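Section 3: Setting Up Player Accounts and Play Limits

This section applies to the Jarnent account terminal supplied to licensed gaming rooms. It should be completed by the shift supervisor before the terminal is opened to players.

Before you begin

Confirm that the terminal is connected to the room network and that the status light is green. Have the supervisor card and the site code available. The site code is printed on the license sheet issued by Judance.

3.1 Opening a player account

1. Insert the supervisor card and enter the site code.
2. Select Accounts, then New.
3. Enter the player's full name and date of birth exactly as shown on the identity document.
4. Scan the identity document. Wait for the message "Document accepted."
5. Ask the player to choose a PIN and to enter it twice on the keypad. Staff must not enter the PIN for the player.
6. Select Save. The account number is printed on the receipt.

Note: If the scan is refused three times, the account is locked for 10 minutes. Do not open a second account for the same player during this time.

Place the terminal on a level tabletop and keep the network and power cables clear of the area where players rest their hands.

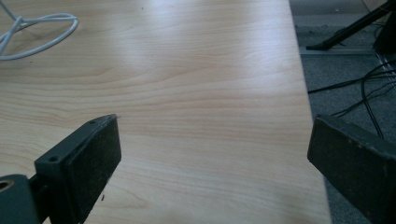
Figure 3-1. Tabletop with white cable.

3.2 Setting the deposit limit

Every new account is created with a daily deposit limit of $200. A player may lower this limit at any time, and the change takes effect at once.

1. Open the player's account and select Limits.
2. Select Daily Deposit and enter the new amount.
3. Ask the player to confirm the amount with the PIN.
4. Print the limit notice and hand it to the player.

A request to raise the limit is held until the next gaming day. The player must confirm it a second time before it is applied.

Caution: Do not remove the supervisor card while the message "Saving limits" is displayed. Doing so may return the account to its earlier settings.

3.3 Session reminders

The Haque reminder module displays the length of play and the net result on the player's screen. To change the interval, select Limits, then Reminders. Intervals longer than the site maximum are not accepted.

If error code 9 appears, restart the module from the Service menu. If the code appears again, close the terminal and contact the Levthorpe service desk.

Section last revised Thursday, March 28, 2019. Replaces the February issue.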